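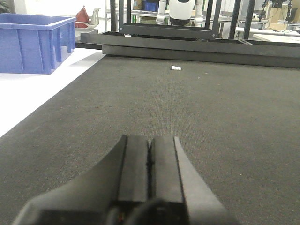 The Cernau cloth is a thick woollen table covering from the town of Cernau, where it was made in homes and small workshops until the machine mills took over the trade. It was laid on counting tables, card tables and tailors' benches, and its purpose was to keep coins and pins from sliding. The surface has a fine, felt-like texture, and the most common colour was a dark charcoal grey, similar to the tabletop in the photograph. Brown cloths were also made, but mostly for sale in Cillel.

History

The oldest written mention is in the account book of the merchant Severino Requena, who ordered 222 cloths for his shops. At the highest point of the trade, 600 weavers were registered in the town. The finished pieces were sold every November at the wool fair, which lasted two days. After the Bermúdez mill was opened, the price fell quickly and most families left the work. Some of them moved to Bostomo, where a thinner kind of cloth was woven for a time.

Making

The wool was dyed before spinning, so that the colour would remain even when the surface was worn. After weaving, the cloth was washed in warm water with soap and beaten with wooden hammers -- this step is called fulling -- and then it was dried on frames in the open air. A good cloth was not brushed, as brushing made it too soft for coins.

Study

Carmela Goicoechea published the first list of surviving pieces. Hui-mei Wei later compared the dyes and showed that the grey was obtained from oak galls and iron. The origin of the brown dye is still discussed.

See also: Fulling; Baize; Wool fairs

Last edited 21 Jul 2026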